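Drosside Mug, Speckled Glaze, White Interior
Bonden Tableware / Mugs and Cups

Stoneware mug with a dark exterior and a white liner glaze. The Drosside is the standard-height model in the Bonden range and uses the same blank as the plain version, so both can be stored on the same shelf insert.

Construction
The body is slip-cast in one piece. The handle is cast separately, attached before the first firing and glazed in a light color. The exterior decoration is applied over the base color and fixed in the second firing. Position and density of the specks vary from piece to piece. This is normal for the process and is not grounds for a return.

Specifications
Material: stoneware, vitrified
Firings: 2
Exterior: dark glaze, light specks
Interior and rim: white glaze
Handle: single loop
Carton quantity: 4
Production run: 1,000
Pattern design: Everett Dvorak

Color
The exterior glaze is a very dark maroon. Under warm bulbs the red is easier to pick out, and in weak light the surface reads as black. Buyers matching to existing tableware should compare under daylight. A glaze chip can be requested from the Boateng sample desk and is sent by letter mail.

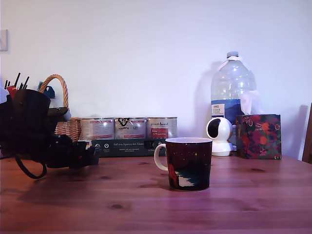
Does the white interior stain from tea or coffee?
Tannin leaves a brown film on any white glaze over time. Fill the mug with warm water and a teaspoon of baking soda, leave it overnight, and wipe with a soft sponge. Scouring powder will dull the surface and should be avoided.

Use and care
Dishwasher safe on the top rack. Leave space between the handle and neighboring pieces, as most chips occur there. Microwave safe for reheating. Not suitable for oven, broiler or stovetop use. Do not pour boiling water into a mug taken straight from the refrigerator. Discontinue use if a crack reaches the rim.

Ordering
Sold singly or by the carton. Orders of 125 or more ship on a pallet from the Vutdale warehouse and require a loading dock or a lift-gate delivery. Single mugs ship in a molded pulp sleeve inside a corrugated box. Breakage must be reported with the carton label number. Keep the sleeve until the claim is closed.

The next firing is scheduled for June. Back orders are filled in the order received.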